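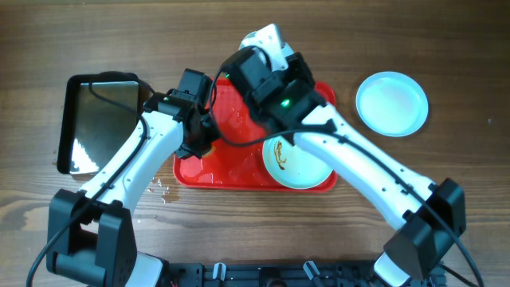

Bandeja roja de plástico, todavía con gotas, sobre la mesa de madera.

Cómo quitar la cal del hervidor y de los grifos sin gastar un dineral
Enero de 2021

Agua dura. Si vives en Kenddale ya sabes de qué hablo: costra blanca en el hervidor, la alcachofa de la ducha a medio gas, vasos opacos. Voy rápido que esto se hace en una tarde.

Qué hace falta
Ácido cítrico en polvo, 100 gramos. Vinagre blanco de limpieza. Un cepillo de dientes viejo. Bolsas pequeñas y gomas elásticas. Guantes si tienes la piel delicada.

El hervidor
Un litro de agua, dos cucharadas de ácido cítrico. Calentar hasta que empiece a hervir, apagar y desenchufar. Veinte minutos quieto. Vaciar, aclarar, y luego hervir agua limpia una vez y tirarla. Si queda costra en el fondo, repetir. Nada de estropajo metálico, raya.

Con vinagre tambien funciona pero huele toda la cocina. Mitad vinagre, mitad agua, en frío, una hora.

Grifos y ducha
Desenroscar el filtro del grifo con la mano o con una llave envuelta en un trapo. A remojo en vinagre media hora. Cepillar. Ojo con el orden de las piezas - yo les hago una foto con el móvil antes de desmontar.

La alcachofa no hace falta quitarla. Bolsa con vinagre, goma elástica alrededor, y a esperar. En cromados no más de treinta minutos. En dorados o piezas pintadas, mejor no: se comen el acabado.

Vasos y platos opacos
Un barreño con agua tibia y un chorro de vinagre. Diez minutos, aclarar y secar con paño enseguida. Si lo dejas escurrir solo vuelven las manchas.

Lo que NO hay que hacer
Mezclar vinagre o cítrico con lejía. Nunca, suelta gas tóxico. Tampoco usarlos en mármol ni en piedra caliza, dejan cerco mate y eso ya no sale.

Cada cuánto
Hervidor una vez al mes. Filtros cada tres meses. La ducha cuando veas que los chorros salen torcidos.

Precio: el bote de cítrico de Sernero me dura casi todo el año. El de Dhillon viene en grano mas gordo y tarda en disolverse, pero limpia igual. Guardar bien cerrado que se apelmaza con la humedad.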